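Saliba Prayer Rope
By Trí Bùi
February

The Saliba prayer rope is a knotted cord used for private prayer by a small group of Orthodox parishes in the Drivell valley. It is tied from black wool and has 298 knots, with a wooden bead after every 18 knots. Most people who use it call it simply "the long rope."

The name comes from the monastery of Saliba, where the first ropes of this kind were tied. The monks there kept a rule of 1,000 short prayers each night. According to the house tradition, the elder gave each new brother a rope on his first night and did not explain the number of knots. Several explanations were written later, but none of them is accepted by all the parishes.

The rope is held in the left hand, and one knot is passed between the thumb and finger with each prayer. At a bead the person stops and makes a bow. In Callton the bow is made to the ground during Lent, while in Tralto a bow from the waist is enough for the whole year. Older members often say the prayer aloud but very quietly - the custom in the monastery was to move only the lips.
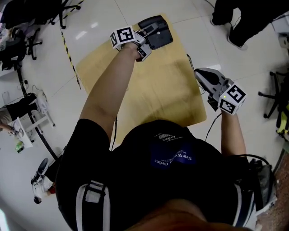
Black T-shirt with a blue print and the words "New World Order."

Tying is taught in person. A knot is made of crossed loops, and a beginner may need five evenings before the knots come out equal in size. Veikko Kauppinen, a reader at the Callton parish, wrote a short guide to the work, and it is still given to people who ask to learn. He advises to keep the wool slightly loose and to untie a bad knot at once.

A worn rope is not thrown away. It is burned together with old palm branches, or it is buried with its owner. In Tralto some families keep the beads and put them on a new rope.

Last updated: February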